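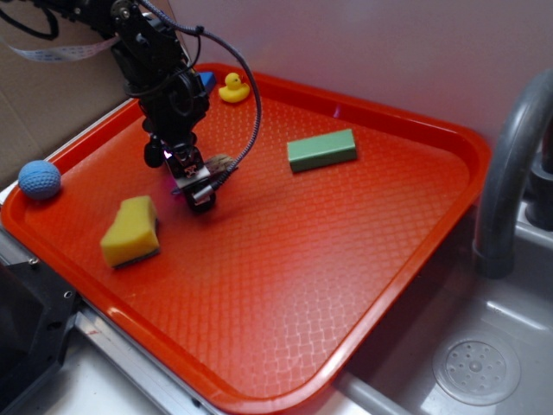 A red-orange tray in a stainless steel sink.

Touring Comedy Stage Production Adds Dates in Cuvness

The producers of the stage comedy "The Kukine Sisters" have confirmed that the show will play an extended engagement at the Norivia Theater in Cuvness, with performances beginning in February. The run was first announced as a single week. It will now continue for four weeks, following strong advance sales among season subscribers.

The play follows three sisters who inherit a failing roadside motel and refuse to sell it to one another. It began as a series of short sketches in a community hall and grew into a full-length work over several seasons of touring. The current version runs two hours and ten minutes with one intermission and includes a new second act, written for larger stages.

The Norivia seats 1484 patrons. The theater closed its upper balcony during the summer for repairs to the handrails and aisle lighting, and the balcony will be open again for the first performance. A total of 254 seats in that section will be offered at a reduced price for every evening show. These seats may be purchased by telephone or at the box office window, with a limit of two per household.

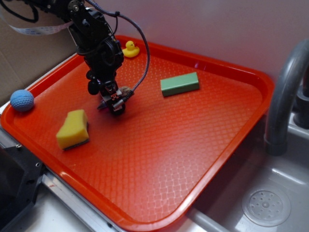 The tray on a gray surface beside the sink.

The engagement is presented by Bhardwaj Touring, which has handled the production since its second season. In a written statement, the company said that audiences in Cuvness had supported the show in its earliest form and that it was pleased to return with the full cast and set. The motel lobby, which revolves to show the office and the laundry room, will be assembled on site over two days.

Subscribers who already hold tickets for the original week do not need to take any action. Their seats and performance times remain the same. Subscribers who wish to move to a later date may do so without charge until the end of January, subject to availability.

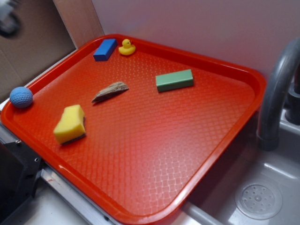
Is the show suitable for children?
The producers recommend it for ages 14 and older, as the script contains strong language and some adult humor.

Evening performances begin at 7:30 p.m. and matinees at 2 p.m. Doors open one hour before each performance. Latecomers will be seated at the first suitable pause, usually about 15 minutes into the first act. One matinee each week will be captioned, and assistive listening devices are available from the coat check at

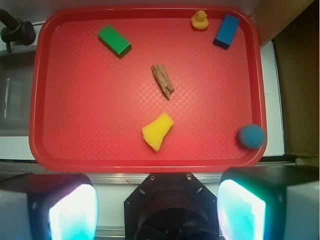
all performances, on presentation of a photo ID. Patrons who require wheelchair seating are asked to contact the box office when booking, as these places are not sold through the website.

The theater reported that 2598 tickets had been sold for the added weeks by the close of the subscriber presale. Remaining tickets are now on sale to the general public. Group rates apply to parties of 12 or more on all evenings except the opening and closing performances.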